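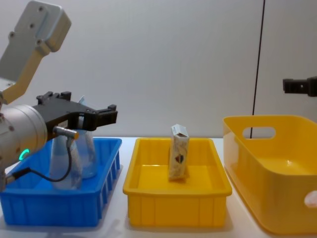

Lærke Østergaard is a Danish landscape painter and printmaker who has lived and worked in Prircombe, a small harbour town, for most of her adult life. She is known for her large oil paintings of tidal flats and for a series of woodcuts called Ferine, which shows foxes, hares and stray dogs at the border between farmland and sea.

Early life

Østergaard was born on the west coast of Jutland, where her father repaired fishing nets and her mother taught in a primary school. The family moved house several times when she was a child, but always stayed near the coast. She began to draw at the age of eight, mostly boats and the sheds along the harbour. Her first lessons in painting came from a neighbour, the Faroese painter Bjartur Kjærgaard, who rented a room across the street in the summers and let her use his old brushes. Kjærgaard worked quickly and outdoors, and he did not allow his pupil to correct a picture at home afterwards. She later said that she needed ten years to forget this rule, and that she was still glad to have learned it.

She studied graphic art for four years and finished with a portfolio of etchings, nearly all of them lost when the cellar where she stored them was flooded. Only two sheets from this period are known. Both are in private hands.

Move to Prircombe

Østergaard came to Prircombe for one season, to help with the restoration of a painted ceiling in the former customs house. When the work was finished she stayed, and took a studio above a chandler's shop. In the first years she earned her living with signs, lettering on boats and lessons for children. The printmaker Canan Aydoğan, who shared the studio with her, owned a flatbed press and taught her to cut in pear wood. The two artists printed each other's blocks until Aydoğan moved away, and the press remained in the studio.

Her first exhibition in the town was held in the reading room of the library. It contained small oil sketches on board, made in the early morning at low tide. They sold slowly. A local newspaper found them "grey, and correct in their greyness", a sentence which Østergaard afterwards printed on the invitation to her next exhibition.

Painting

The paintings of tidal flats are usually wider than they are high, with the horizon placed very near to the upper edge. The ground is prepared in a warm brown and is left open in many places, so that it shows between the strokes as wet sand. Østergaard uses few colours. In an interview she named five, of which one was a green that she bought only once and has been trying to finish ever since.

The largest work is The Long Ebb, painted on three panels joined with wooden pins. It took her two winters. The panels were too long for the stairs of the studio and had to be lowered from a window on ropes, and a scratch from this operation can still be found in the lower corner of the right panel. The artist refused to have it repaired.

Figures are rare in the early paintings. They appear more often after a journey to the Philippines, which she made at the invitation of the painter Maricel Dela Peña. During her stay she drew people who collected shellfish, and similar bent figures, seen from behind and from far away, entered the Prircombe pictures in the following years. Some critics have seen this as the most important change in her work. Others prefer the empty flats.

Ferine

The series Ferine consists of 24 woodcuts. They are printed in black, with a second block in a thin ochre for the ground. The animals are shown at night and are often only partly visible behind grass, posts or the side of a boat. Each sheet has a title of one word, cut in the block itself, and in the sheet Hare the letter R is reversed, because the artist forgot to turn it. She kept the mistake in the whole edition of 90.

The series was published as a portfolio by the Ambrosio workshop, with a short text by the poet Jayson Dagdag. Dagdag wrote his text before he had seen the finished prints, from a list of the titles only, and it mentions two animals that are not in the series. A smaller edition, without the text, was made later on a thinner paper. Collectors generally consider it weaker, as the ochre has faded in many copies.

Teaching

Every August, Østergaard gives a course in woodcut for beginners. The participants work with one knife and one gouge and may print only on the last day. She has also taught drawing at the Zidlow School of Art as a visiting tutor, but gave this up when the journey became too long for her. Several of her pupils became printmakers, and a few of them still come to Prircombe to use the old press.

Collections and reception

A retrospective opened at the Zidlow School of Art on 06/03/2019. It brought together the oil sketches from the library exhibition, the complete Ferine and, for the first time outside Prircombe, The Long Ebb. The catalogue lists 627 works, including drawings, and is still the main source for the dating of her paintings. Some dates in it are disputed, as Østergaard seldom signed her sketches and sometimes wrote the year of the frame on the back instead of the year of the picture.

The customs house in Prircombe owns four paintings, which hang in the stairway under the restored ceiling.

See also

Woodcut
Marine painting
Bjartur Kjærgaard
Canan Aydoğan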